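Workshop Tips > Bench Robots > Software

Tips for getting a two-armed robot to do small, fussy jobs without shouting at it

Most of what follows was learned at a bench in Sornbridge, in the evenings, with a kettle within reach. The hardware was fine. It usually is. When an arm does something stupid, the arm is doing exactly what a program told it to, and the program was written by somebody who was hungry. So these are software tips, with a few about furniture.

Start with the table, in the code as well as in the room

Measure the tabletop height at all four corners and put all four numbers in the config. A table that looks level to you will be low at one corner, and the gripper will find that corner before you do. Fit a plane through the readings and let the planner work from the plane. This takes one cup of tea. Finding out the other way takes a set of fingertips.

While you're in there, add a floor to the motion limits. Ours stops the fingertips 3 mm above the wood unless a grasp is in progress. You will be tempted to remove it when a pick misses. Fix the pick.

Give every coordinate frame a boring name

"left_base", "right_base", "table", "camera". If you name a frame "world2" at eleven at night, you will meet it again in the morning and neither of you will know what it's for. Write the frame name into the variable too. A number called "x" has ruined more weekends than rain.

Recalibrate the camera whenever it has been touched, including when it has only been touched a little. We keep a script called Fistden that moves each arm to 8 poses, looks at a printed target, and prints one number. If the number is worse than last time, it refuses to start anything else. It is the rudest thing in the workshop and the only one that has never been wrong.

Letters are harder than they look

Alphabet blocks make a good practice job. They're cheap, they fit in small fingers, and a misspelled word is an error anyone can check from across the room. They're also nasty for perception, and it's worth knowing why before you blame your detector.

An N on its side makes a decent Z. An M upside down has ambitions to be a W. Whatever reads the letters has to report which way up it thinks they are, and how sure it is, and your planner has to be willing to hear "not very." We store the two best guesses for each block and don't commit until the block is needed. If the guesses are close, the arm picks the block up, turns it toward the camera and looks again. Slow, but so is spelling things twice.

Don't sort by color unless color means something in your job. It's easy to detect, so it creeps into the code as a shortcut, and then one day you've got a program that believes all vowels are red.
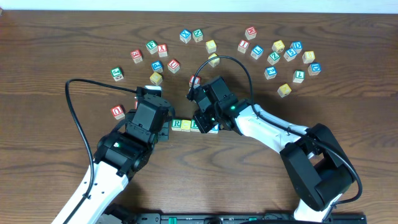 Then there's the matter of who goes first. Two arms over one row of blocks will both want the same patch of air, and the polite version of this problem is called deadlock. Both wait. You wait. The kettle boils. The impolite version makes a noise.

Our fix is crude and has held up well. The strip of table between the arms is treated as a single shared zone with a single lock. An arm asks for it, gets it, does one thing, backs out and hands it over. The lock expires after 20 seconds, and when it expires the holder retreats along the path it came in by before anyone else is let in. Please don't skip the retreat. Expiring the lock while the gripper is still parked in the zone is like canceling someone's lease while they're in the bath.

Keep the cables in the model

Collision models come with lovely clean arms. Real arms have cables that loop up and out and take up more room than you'd think. Model each loop as a fat capsule and make it fatter than feels reasonable. The planner will complain that some poses are unreachable. It's right. They always were, and you were getting away with it.

Limit wrist rotation as well. A planner has no opinion about going the long way around, and it will happily wind a cable around a joint one pick at a time until something pops out. Add a cost for total twist since startup and have the arm unwind when it's idle.

Placing a block is a separate job from picking one

Picking is forgiving, as the fingers nudge the block straight while they close. Placing next to a neighbor is not. Open the fingers all the way out of habit and you'll shove the last letter off the end of the word. Open just enough to let go, then lift straight up, then open the rest of the way.

Choose the grasp with the placing in mind. If blocks are going side by side, hold each one by the faces that won't be against a neighbor. We had a planner called Livuvum that scored grasps only on how secure they were, and it chose beautiful, secure grasps that left no room to put the thing down. One added term fixed it. We'd spent most of December tuning something else.

After each placement, look. Compare where the block is with where it was supposed to go, and use the real position for the next one. If you always aim at the planned spots, small errors pile up and the word comes out like a ransom note.

Log the dull stuff

Save the picture, the detected poses, the chosen grasp and the joint positions for every attempt, good or bad. Use one folder per attempt with the time in the name. Our first log format kept failures only, so we couldn't tell what was different about them. Attempt 34 is still referred to in this house and we have no idea what happened in it.

Write down the software version as well. "The latest" isn't a version. It's a mood.

Testing without tears

– Run every new plan in simulation first, then at slow speed on the bench, then at normal speed. Going straight to normal speed is quicker exactly once.

– Put the emergency stop where your hand rests. Ours used to be behind the biscuit tin – a good place for a biscuit tin.

– Change one setting at a time. If you've changed two and it works, put one back and see.

– Replay old logs through new perception code before it goes near the arms. We call ours the Widmer test, after the brand on the shelf the old hard drive lives on.

– Try it with the lamp off and the curtains open. Detectors tuned in the evening get shy in daylight.

– Quit while it's working. Commit the code, label it, turn the arms off and go to bed. The urge to improve the grasp one last time can be treated with toast.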